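Lumelo Room Notes

Lumelo is a small set of text files on how people fit out rooms under a sloped roof. Each file holds one short write-up: the room, what it is used for, where the storage went, and what the writer would change. The set grew out of the Dudek message board and was cleaned up in September.

Contents

notes/ — the write-ups, one plain text file per room
terms.txt — a word list (knee wall, dormer, collar tie and so on)
sources.csv — the thread each note came from

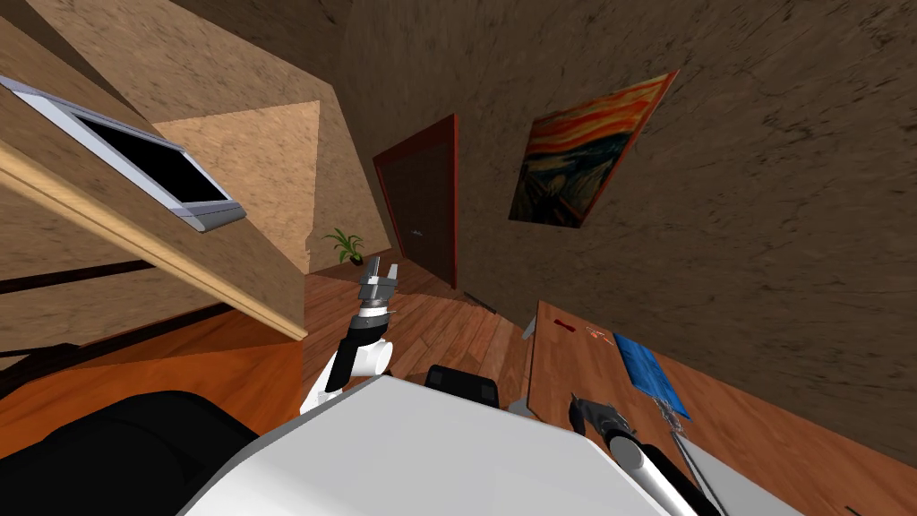 Skylight in a sloped ceiling, with a light wood beam below (computer rendering).

Format

Every note starts with 4 header lines: room type, roof pitch, floor area, main use. Pitch is in degrees and area in square meters. A blank line follows, then the text. Notes run from 2 to 15 paragraphs. Files are UTF-8 with Unix line endings.

Known problems

Older notes mix up "loft" and "attic." We left these as written. Floor area is sometimes the full floor and sometimes only the part with standing height — the header does not say which. Prices were removed.

Use

Free to copy and change with credit to Lumelo. The Detgate reader opens the notes folder directly and shows 20 entries per page. Send fixes as a patch against terms.txt or the note in question.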